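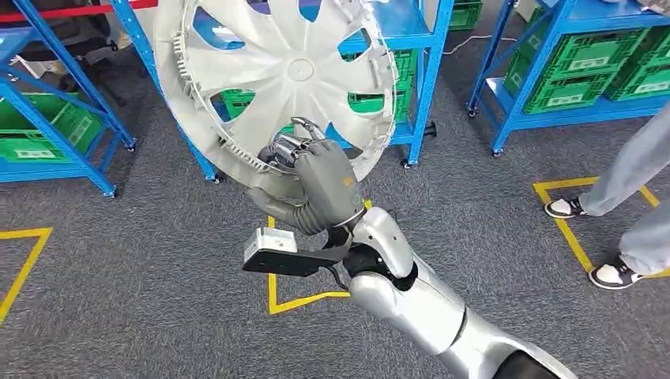 Salt Line: a sound work at the Budirside pump house

The exhibition space in the old pump house at Budirside reopens in June with Salt Line, an eight-channel sound installation by Wian Dlamini. The work is built from water-level and conductivity readings taken on the lower Zirkent, where brackish water now moves farther upstream in late summer than the reed beds can tolerate.

Dlamini placed four loggers along the channel between the road bridge and the Cimlow sluice. Each logger took a reading every 15 minutes through one dry season. The readings were stored as plain text files and later mapped to pitch and loudness. Conductivity controls pitch, so saltier water produces a lower tone. Water level controls loudness. No smoothing was applied, and gaps in the record are left as silence. The longest gap, at the sluice logger, lasts 101 seconds in the finished piece.

One full cycle runs 379 seconds and repeats without a break. The eight speakers are mounted in pairs on the long walls, one pair to each logger, in the order the sites occur on the river. A visitor walking from the door to the far window therefore moves downstream. The tidal signal is easiest to hear near the window, where the tones rise and fall together. Near the door it is faint for most of the cycle and becomes clear only in the last part – the weeks before the autumn rain.

A printed chart of the same readings hangs in the entry corridor. It was drawn by Marin Pavlović with a pen plotter on a single roll of uncoated paper, using iron-based ink made for the project. The ink is expected to brown over the run of the show. Pavlović has also prepared an edition of 200 smaller sheets, which will be handed out at the desk. On the back of each sheet is a short text asking the district to publish its sluice schedule in advance and to hold the gates closed on spring tides in dry months. It gives the address to which written comments can be sent.

The files behind the work can be copied at the desk onto a visitor's own drive. They include the raw readings, the calibration notes and the mapping script, which was written in Ji and needs no other software to run.

The room is open every day except Friday. Sound levels are moderate, but the lowest tones can be felt through the floor, and folding stools are available in the corridor. Groups should write ahead, as the speakers are switched off for cleaning until 11 a.m. Dlamini will give a talk on logger placement and sensor drift during the opening week – the time will be posted on the door.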